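Home | Workshops | Jobs | About | Contact

Part-time pattern tester wanted (you can live anywhere, but you need a sewing machine)

Posted 7th November | 13 comments | Share

Hi everyone! So I've been putting this off all fall, but my inbox has won and I need help. I run Avemon, which is me, a spare bedroom full of fabric, and a growing pile of sewing patterns for bags and aprons. Up until now I've tested every pattern myself, and I've gotten so used to my own instructions that I can't see the mistakes in them anymore. (The Bornent tote went out with the strap length missing. Sorry again to all of you who wrote in!)

I'm looking for one person to sew up new patterns before they go on sale, 11 hours a week to start. You'd get the draft, make the thing exactly as written, and tell me where you got stuck or mad. Fabric and thread are on me, and you keep whatever you make.

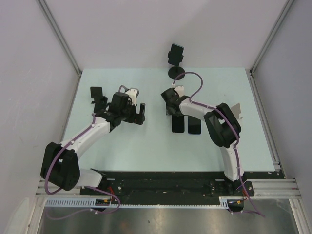
You don't need a fancy sewing room. I started on a kitchen table and my seams were fine, mostly. What I would love is somebody who can leave a project out overnight, and who has a good plain surface for taking progress pictures. A broad, pale mint-blue tabletop with a light gray-lavender wall behind it is pretty much my dream, because dark canvas and topstitching show up so well against colors like that, but a clean bedsheet is fine too.

You should be comfortable with zippers and bias tape. If you've never done a lined pocket, please still write to me, the Lie apron has four of them and I'd love a beginner's take on that one. Being a slow sewer is no problem at all, I'm slow too.

To apply, send me a few lines about what you've been sewing, plus a picture of something you finished and something you gave up on. I want to hear about both! I'll read everything through the end of November and then send a small paid test, a zip pouch called the Pradov.

13 comments

quiltyconscience: Is this open to people outside the US?

Reply: Yes! As long as the mail gets to you.

bobbin_thief: Does a serger count, or regular machine only?

Reply: Regular machine please, most of my customers don't have a serger.

tansy44: Sent you mine last night, the giving-up picture is a raincoat.

Older posts | Newer posts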